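Cable-knit cardigan won't stay folded, cuffs pulling longer every week
Opened by: Octavio Urrego
Category: Knitwear / folding and storage
Status: Resolved

Hi all! I have a cable-knit cardigan, camel colored, and I love it to bits, but I can't get it to behave in a drawer. I fold it in the usual shop way, sleeves behind, bottom up, and by morning it has puffed itself open and pushed the drawer out a finger's width. Hanging is worse. I had it on a hanger through most of August and the sleeves grew so much I was rolling the cuffs twice. Washed it once, by hand, and dried it flat. Drawer is a Gosham, the shallow one. Any ideas welcome, I'd really like to keep wearing this thing!

Reply from Auður Lauritsen
Oh, I'm so glad you asked this one, cables are my favorite thing to fold! First, take it off the hanger for good. All that twisted stitching makes a heavy sweater, and the weight hangs from the shoulders and drags everything down with it. Second, could you tell me what happens at the shoulders when you lay it flat? And do you button it before folding?

Reply from Octavio Urrego
Off the hanger as of tonight. I don't button it, no. When I lay it on the bed there's always a lump up by one shoulder, and I've been folding straight over the top of it. Should I be smoothing that out first?
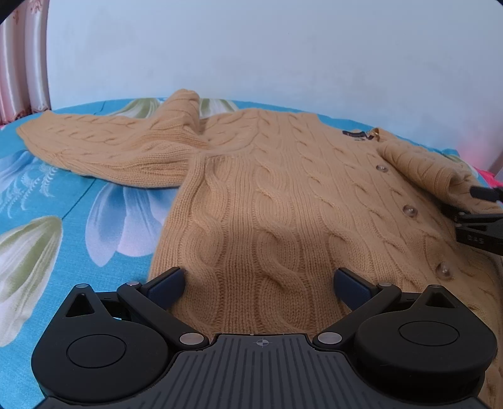 I also tried bringing one sleeve across the front instead of tucking it behind, and leaving the other out to the side while I worked. That felt easier on the knit, but I got stuck on what to do next. The front seems to want to slide around whichever way I go.

Reply from Auður Lauritsen
Yes, smooth the lump! I'd bet that's most of your trouble. A bunched shoulder works like a spring under the fold. Try it this way:

1. Button it all the way up, face up on the bed.
2. Put a flat hand inside each armhole and ease the shoulder out toward the side. Don't tug at the cuff, that's how sleeves get long.
3. Pat the cables down from the collar to the hem so they run straight.
4. Bring one sleeve across the front, then the other, so they overlap at the chest.
5. Fold the sides in a little, then roll from the hem up. Roll, don't fold in half!

Leave it on the bed for 60 minutes before it goes in the drawer. Mine always settles a bit in that time. Then put the roll in seam side down.

For the cuffs, dampen just the ribbing, push it together with your fingers until it looks too short, and let it dry flat on a towel.

Reply from Octavio Urrego
Rolled it last night and it is still rolled! The drawer closes!! I had to do step two twice -- the left side was the stubborn one -- but once it lay flat the rest took no time at all. One cuff has come back nicely. The other is better but still some 3 centimeters longer than I'd like, so I'll dampen it again this weekend.

Is there any harm in keeping it under other sweaters?

Reply from Auður Lauritsen
Hooray! Keep it on top if you can, or at the side with thinner things next to it. Cables flatten under a pile and it's a shame to lose them. I keep my own in a Bech basket on the closet shelf, one layer only, and give them a shake when I change the sheets. Have another go at that cuff and write back if it won't budge. Closing this for now, but a reply will open it again.

Last updated: 9:40 p.m.
128 people found this helpful
14 comments | 3 shares

Related tickets
Wool sweater smells musty after storage
Kekus drying rack leaves ridges on knits
Buttonholes stretched on a heavy cardigan
How to store scarves in a Broltlow box
Pilling under the arms, what to use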